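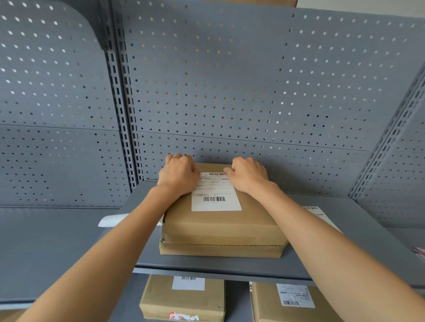 Module Logistique de détail, séance 3
Rangement et étiquetage des colis en réserve
Support rédigé par Ruxandra Bogdan, 2 février 2019

Imprimer
Envoyer par e-mail

1. Mise en rayon
Le colis se pose à plat sur la tablette, étiquette d'expédition vers le haut. Les cartons plats se superposent, le plus grand format dessous. L'étiquette du transporteur reste découverte et ne doit être traversée par aucun ruban adhésif. Sur une pile, seule l'étiquette du carton supérieur est lisible ; les références situées dessous sont donc reportées sur la fiche d'emplacement.

Charge admise par tablette dans l'exercice Trasodell : 50 kg, répartis. Une pile ne dépasse pas le bord replié de la tablette.

2. Étiquette d'emplacement
Elle est distincte de l'étiquette d'expédition. Format court, fond blanc, adhésif permanent. Séquence :
a) dépoussiérer la surface de pose ;
b) décoller un angle du support, puis tirer lentement en gardant la bande peu courbée ;
c) tenir l'étiquette par les extrémités, sans toucher le centre de la face adhésive ;
d) appliquer du centre vers les bords.

Une étiquette repliée sur elle-même est jetée. Le code est saisi après la pose (emplacement 1785 dans l'exercice Cludia).

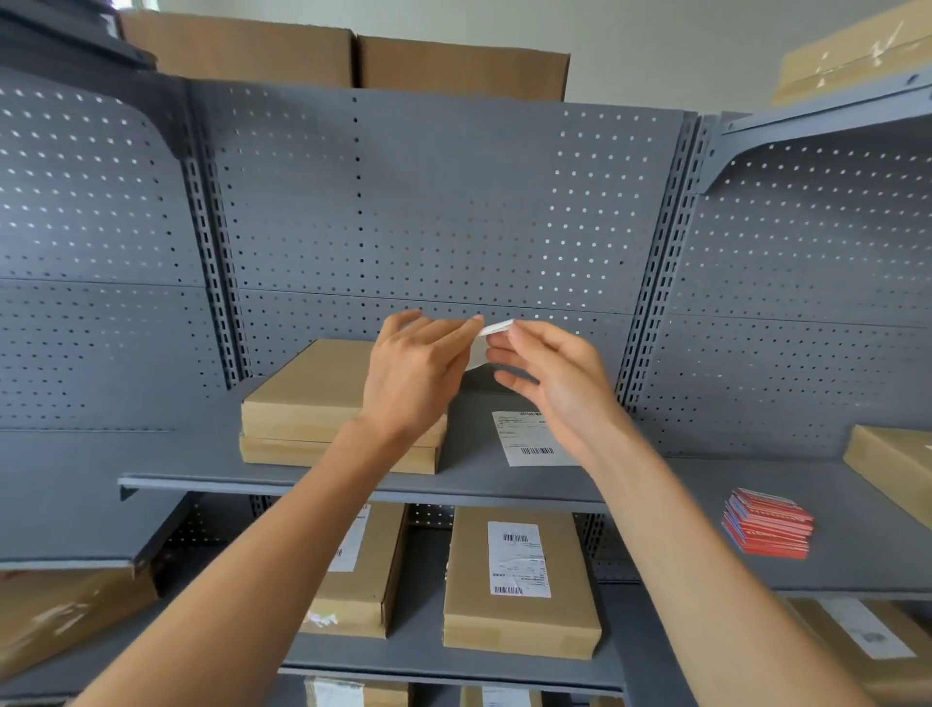 Peut-on coller l'étiquette d'emplacement sur un panneau perforé ?
Il vaut mieux l'éviter : les trous réduisent la surface de contact et les bords finissent par se relever. On choisit une partie pleine, de préférence le chant avant de la tablette.

3. Travail à rendre
Plan d'adressage d'une réserve de 270 emplacements, à remettre à Magnus Jardine avant la fin du mois.

Imprimer
Envoyer par e-mail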